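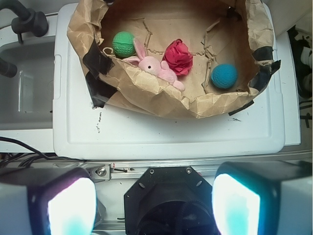

A green ball, a pink bunny, a red bundle and a blue ball in the paper liner, seen from the arm's wrist. The liner is taped to a white lid.

Dorian Lacroix has packed gift parcels at Lollalcombe for long enough to remember when the orders came in on a fax machine. These days he leads the day shift, and since September he has shared it with 2 robot arms leased from Zoltbridge.

The arms pick soft items and put them into paper-lined trays. Staff check the trays, add the card and close the box. Lollalcombe has 29 people on the floor and none of them have been let go, though one job that came open in the fall was not filled.

"People asked me about that one," Lacroix says. "I told them what I knew. She retired, and they decided to wait and see. I don't think that's a secret, and I don't think it's nothing either."

He says the first weeks were slower than packing by hand. The arms were set up with a small group of items and everyone had to learn what they could handle. Balls were easier than he had guessed. Plush toys took longer.

"A ball is a ball from any side. A bunny has ears. If it grabs an ear, the whole thing swings, and then you've got it hanging over the edge of the tray. We'd stop it, fix it, start again. You do that for a morning and you get tired in a different way than you do from packing."

The paper was another matter. In the regular boxes the liner sits loose, and when the gripper came down close to the side it would drag the paper along. On the practice bench they taped the liner down to a lid with black tape. Lacroix says the tape was suggested by one of the packers, and that it stayed.

"It's not pretty. But you want the paper to keep still while you're figuring out the rest. I wouldn't send it to a customer."

The practice bench is beside the sink, which was the only counter with room. He would like it moved. People still need to rinse out a glass at lunch, and he does not like having the cables that near the water.

Asked what has changed most in his own day, he says he walks less and looks at a screen more. The picture from the wrist camera comes up on a monitor at the end of the line, and part of his job is to watch it when something new is being tried.

"You see it from straight above, with the fingers at the bottom. It took me a while to get used to that. I kept turning my head."

There is less reaching now, and he says his shoulders are better for it. Two of the older packers have told him the same. What they miss is the talking. The old line had people facing each other across a table, and now they stand in a row with the arms at one end. He asked for the tables to be turned back around and was told it would be looked at in the new year.

Pay was a sore point. The packers who trained on the Skirnora, the control program that runs the arms, got the same rate as before. Lacroix raised it with the floor manager, Aryee, and a small training premium was added for anyone who completes the course. He thinks it should be higher.

"You're asking somebody to learn how to stop a machine safely, clear it, and start it up again. That's a skill. If you hired a person off the street who had it, you'd pay them for it."

On the busiest day before the holidays the line sent out 72 boxes in the last hour. Lacroix does not give the arms all the credit. Some of the orders were simple ones, and the packers stayed late.

Would he go back to the way it was? He takes a moment over that.

"For the plush, maybe. I'm still faster on the plush. For the rest, no, leave it where it is. Just move it away from the sink."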